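**Product Review: Hinia Stackable Storage Bin, Gray**

The Hinia bin was assessed by Privbridge Facilities Services for general storage in offices and supply rooms. A total of 200 units was purchased and placed in use in January.

The rim is smooth and the base sits flat on shelves and tables. Labels adhere well to the short sides - less well to the corners. Lids are sold separately, and the office considers their price high.
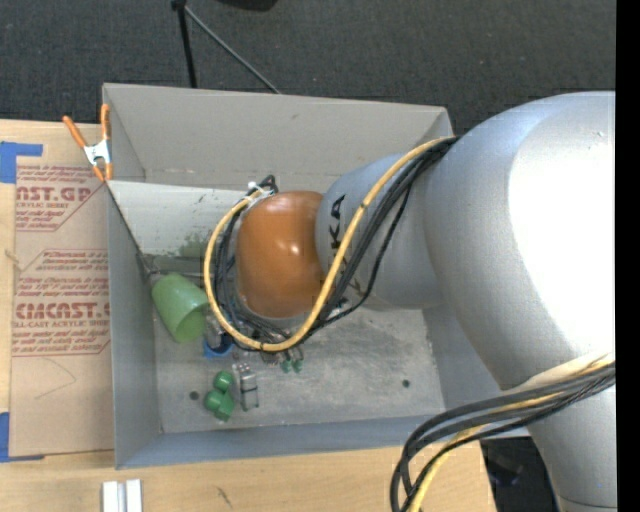 *Open gray bin on a light wooden tabletop.*

Recommended for purchase, without lids. Reviewed by Feng-yi Mok.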